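Fludley Drawing Studio
Drawing from Objects, Handout 5
Round Things: Cylinders, Caps, Grooves and Seams
Notes by Sivaprasad Rajan
2021-09-18

Before you start

Bring the Plitidari sketchbook (the one with the toothy paper, not the smooth one), a soft pencil, a hard pencil, a kneaded eraser, and a scrap of 600 grit sandpaper for keeping a point. If your pencils are the Trernari set from the supply cupboard, the gray-barreled ones run a bit darker than the number on them suggests. Try them on a corner of the page first.

Last week we did boxes, and boxes are generous. They give you an edge, a plane goes dark, the next plane stays light, and you know where you stand. This week the edges go away! A cylinder turns from light to dark with nothing to tell you where one part stops and the next begins, and I think it's the most enjoyable problem in the whole course. Once you can turn a cylinder on paper you can draw arms, necks, pipes, bottles, tree trunks, table legs, fingers and rolled-up towels.

1. The axis comes first

Draw the line down the middle of the thing before you draw the thing. Lightly. If it leans, the line leans. Students almost always straighten a leaning cylinder without noticing, and by the time the shading is in, the whole object is standing to attention like a fence post.

Hold your pencil out at arm's length, close one eye, and match it to the tilt. Carry that tilt down to the page without twisting your wrist. Check it again. A cylinder that runs diagonally is much more exciting to look at than one standing straight up, so when you set up your own still life at home, tip something over or prop it on a book.

Then the two sides. They're parallel if the cylinder is short and a good distance off. If it comes toward you, they spread a little at the near end. Go easy here. A little spreading reads as depth and a lot of spreading reads as a traffic cone.

2. The ends

The round end of a cylinder, seen at an angle, is an ellipse. Two rules:

The long way across the ellipse is at right angles to the axis. This holds whether the cylinder is upright, lying down or leaning. Please write this one inside the cover of your sketchbook.

The more the end faces you, the fatter the ellipse. The more it turns away, the thinner.

An ellipse has no corners. I know you know that, but look at your ellipses from last month! Most of us pinch the two far ends into points, like a lemon. Swing the whole arm from the shoulder, go around in the air above the paper a few times, and let the pencil come down while you're still moving. Go around more than once. Loose double lines are fine and often look better than a single careful one.

Warm-up: fill a page with ellipses, 100 of them, all sizes, all tilts. It takes less time than you'd think and it's rather soothing with music on.

3. Light across a curve

We'll use five names for the parts, so that we can talk to each other across the room:

Highlight. The lightest place, where the light bounces straight at you. On a shiny surface it's narrow with crisp sides. On a satin surface it's a soft band with no clear border.

Light. The side facing the lamp.

Halftone. Where it starts to turn. Most of the drawing lives in this part, and most beginners rush past it.

Core shadow. The darkest band on the form itself. It usually isn't at the very edge — it sits a little way in.

Reflected light. The slight lift along the shadow edge, from light bouncing off the table or wall. Keep it darker than any halftone. If it gets too bright the cylinder looks hollow.

Not every object shows you all five. Dark objects squeeze them together, and that brings me to my favorite subject.

4. Dark gray things

Everybody brings in white mugs and eggs, and they're lovely, but I'd like you to spend time on something dark this week. Look for dull black or dark gray: an umbrella handle, a flashlight, a vacuum cleaner hose, the leg of an office chair, a bicycle pump.

The trap is to fill it all in with your softest pencil because you know it's dark. Then you have a silhouette and nowhere to go. Squint at the object until your eyelashes get in the way. You'll find that the top of the curve, where it catches the light, is much paler than you believed. On a dark satin surface it can be a middle gray, sometimes lighter. Leave that part alone for as long as you can stand it.

My own order of work:

Put down one even, light tone over everything, apart from the highlight.
Find the single darkest accent and place it. Now you have your lowest note.
Work between the two, from dark toward light.
Lift the highlight with the kneaded eraser, rolled to a wedge.

Shade around the form or along it, whichever you like, but choose one and stick with it for a while. Strokes that curve around the cylinder do a lot of explaining. Strokes along its length look calmer and suit metal and plastic. I've gone back and forth on this for years and I still change my mind halfway through a drawing.

5. Small parts on a round surface 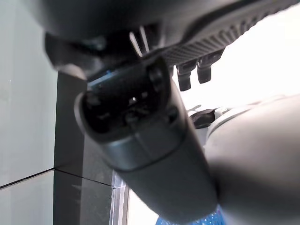

Seams are a gift. A ring that runs around a cylinder is an ellipse too, and you only see the front half of it. One thin line, curved the right way, tells the viewer more about roundness than twenty minutes of shading. Get the curve wrong and the form goes flat or bends backward, so compare it with the curve of the nearest end before you commit.

Draw a seam with two values. There's a dark line where the gap is, and often a lighter line right beside it where the lip catches the light. On a dark object the light line may be the only one you notice. Let it fade as it goes into the shadow side. A seam drawn at the same strength all the way around looks like a rubber band.

Holes in a round cap follow the cap. If the face of the cap has turned into an ellipse, then each hole has turned into a small ellipse with the same tilt and the same proportions. Block in the cluster as one simple shape before you draw any single hole. Then pick out the few you can see best and let the rest be soft dark spots. Inside a hole, the dark usually gathers on the side nearest the lamp, with the light landing on the opposite inner wall. If you catch a tiny glint in there, enjoy it! One touch of the eraser's corner, and stop.

Grooves and ridges are about rhythm. Think of the edge of a coin, corduroy, the grip on a screwdriver. On a flat surface tipped away from you, the spacing closes up as it goes back. On a curved one it closes up toward both sides. Draw a stretch of grooves carefully where the light is best and let the others dissolve. The eye will happily finish them for you.

Tabs, knobs and feet that stick out need a top, a side and a bit of shadow where they meet the larger form. That contact shadow is the part people forget, and without it small parts look glued on. Rounded ends get a soft little highlight of their own.

6. Near, far and out of focus

Hold your thumb close to your face and look past it at the window. Your thumb goes soft. You can use the same idea on paper: give your sharpest edges to the thing you care about, and let a nearer or farther shape stay blurred, with broad tone and hardly any outline. A big, pale, soft shape next to a dark, crisp one makes a wonderful contrast, and it saves a lot of work.

For soft edges, use the side of the lead and a folded tissue. Fingers are fine too, though the grease makes the patch hard to erase later.

And a little color, if you must! A single thin strip of blue pencil in a gray drawing will pull the eye straight to it. Put it where you want people to look.

In class

We're in the Namboodiri room again, the one with the north windows. The lamps will be up and the blinds down for the first half, then we'll swap to daylight and draw the same object again on the facing page. Keep the two drawings side by side and write the lamp position in the margin with an arrow.

Choose one object and stay with it. Walk around it before sitting down. If you end up behind a shadow side with no highlight at all, that's a hard seat but a good one, and I'll come and help.

For next time

One dark cylinder, lying down or leaning, full page, with at least one seam or ring around it. Two hours if you can manage it, in as many sittings as you like.

One small study of texture: grooves, ridges, knurling, a woven strap. Palm-sized is plenty.

Something round from your own kitchen, drawn in pen with no shading whatsoever, using only ellipses and seams.

Reading: the chapter on ellipses in the blue binder. The old course binder from 2000 has the same chapter with better diagrams, so borrow that one if it's on the shelf, and put it back under R.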